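**Maple block set, sorting notes.** Thread, November 13, 2020 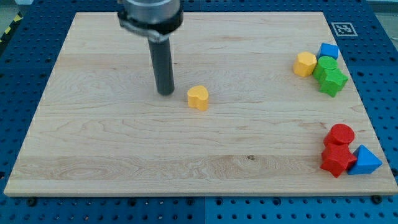
## 1/

The board is maple, flat, no lip. The bench under it is the blue perforated one. I tried the blocks straight on the bench first and the holes catch the star points, so the board stays.

## 2/

Shapes in use: cube, cylinder, hexagonal prism, triangular prism, star, heart. Colors in use: red, yellow, green, blue. Not every shape exists in every color in this layout. The cylinders and stars come in red and green, and the heart and the hexagon are both yellow.

## 3/

Layout rule for this round is one heart by itself in the open middle, everything else grouped to the right. The groups are mixed on purpose. If you sort by color beforehand, the exercise is over before it starts.

## 4/

Far group: yellow hexagon, blue cube, green cylinder, green star. Near group: red cylinder, red star, blue triangle. The triangle touches the star. Contact between pieces is allowed, stacking is not.

## 5/

Ylva Söderlund asked why the hexagon stands upright. It reads as a hexagon from more angles that way. Lying on a side facet, from low down, it passes for a plain bar.

## 6/

Stars are the worst piece to store. Five points, none of which nest with anything. In the Torvik tray they take up the space of two cubes. The Hernham tray is deeper and I just drop them in on edge.

## 7/

Finish: I rub the board with Nillura oil, thin coat, wipe after ten minutes, leave overnight. Last coat was in June. It is due again. Do not oil the blocks, it lifts the paint at the corners.

## 8/

Cleaning the blocks: damp cloth, then dry cloth. No soaking. I left one cylinder in a bowl of water years ago and the top face has never sat flat again. It is now a doorstop for a very small door.

## 9/

The log, for those who asked. Layouts recorded so far: 3,687. Of those, 2,235 use at least one star. Hearts show up less because I kept leaving them in the tray.

## 10/

Repainted to date: 39 pieces. Yellow shows dirt first, red shows chips first. Blue hides both, so check blue with a fingernail along the edges.

## 11/

Light matters more than I expected. The hexagon facets pick it up well and separate nicely. On the red star the sides go much darker than the top, so match your touch-up paint on the top face only.

## 12/

Storage labels are Stusex, the matte kind. Gloss ones peel off the Torvik plastic within a week. Label the short side of the tray, you will be pulling it out from the shelf end.

## 13/

Next round: same board, heart moved to the far left, the two groups merged into one. Will post the sheet when the oil has dried.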